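Notes from a talk with the woman who runs the toy library in Plimside, typed up fast the same evening. She asked me to leave her name off. Fine by me.

She started it in May, out of a spare room behind the Flatden laundromat. One shelf, a folding chair, a biscuit tin for the late fees. "I stopped charging late fees in the first month," she says. "People were keeping stuff because they were scared of the fee. Which is stupid, right? So I dropped it and things came back."

Now it's 823 items on the books and 49 families who borrow regularly. Membership is nine dollars a year. She won't raise it. I asked twice.

## What goes out the door

Puzzles, mostly. Then train sets, then anything with wheels. Dress-up is popular in the fall and dead by January. The big bricks never really sit still.

"Big bricks are the workhorse. A one-year-old chews them, a four-year-old builds a garage. My own kids are grown and they'll still pick up a couple while they're talking to me and start clicking them together." She does it herself during the interview, without looking.

She's less keen on things with batteries. They come back dead or they come back with the cover missing, and then she's hunting for a tiny screw at ten at night. She has a jar of them. None ever fit.

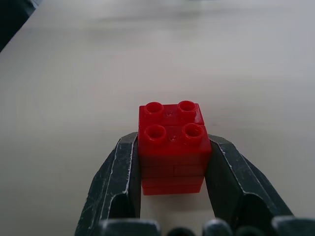 ## On cleaning

This is what most parents want to know, so I asked first thing and got a long answer.

Hard plastic goes in a mesh bag, top rack of the dishwasher, no heated dry. Wood gets a wipe with a damp cloth and a bit of vinegar, never a soak. Cloth toys get washed at 40 degrees (she's originally from overseas and her machine's in Celsius, she refuses to convert) and hung up by the ears if they've got ears.

"Do I catch everything? No. I had a puzzle go out with raisin in it. The mom was nice about it. I was mortified."

Bath toys she won't lend at all. Water gets inside, you can't see it, end of discussion. A lady once left a whole bag of them on the step and she put them straight in the trash.

## On missing pieces

Every box has a card taped inside the lid with what should be there. Borrowers tick it off when they pack up. Sort of. She says the card is more of a wish.

A puzzle short one piece stays on the shelf, with a sticker. Short three, it goes in the craft drawer. Board games she'll patch with whatever's around, and the Fornberg farm game has been played with a button and a dried bean for so long that kids argue over who gets to be the bean.

"Parents apologize to me like they crashed my car. It's a plastic sheep. Please just tell me, so I can write it on the card."

Loose bits that turn up with no home go in a tray on the sorting table. Blocks, dice, dolls shoes. Every so often she goes through it with coffee and the radio on and tries to match things up. A green cube can belong to four different sets, so she mostly guesses.

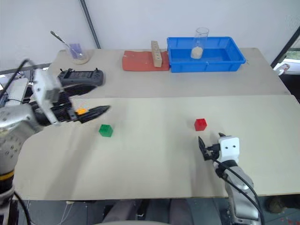

## Money, space, all that

Rent is low but not nothing. Limsakul, the noodle place two doors down, keeps a donation jar by the register and does a lunch for the library once a year. That covers the shelving. Dues cover tape, bags, vinegar. She pays herself zero.

Would she move somewhere bigger? Long pause. "I'd want a sink. Give me a sink and a door wide enough for a stroller and I'd sign tommorow."

She gets asked if she'd take adult board games, tools, cake pans. Cake pans maybe. Tools no, she doesn't want to store anything sharp next to the train sets.

Last thing, I asked what to donate, because people always mean well and bring the wrong stuff. She wants ride-ons that steer, plain wooden blocks, puzzles under 50 pieces with the box. No stuffed animals, she has enough to fill a van. Drop off is after four, round the back, knock loud because of the dryers.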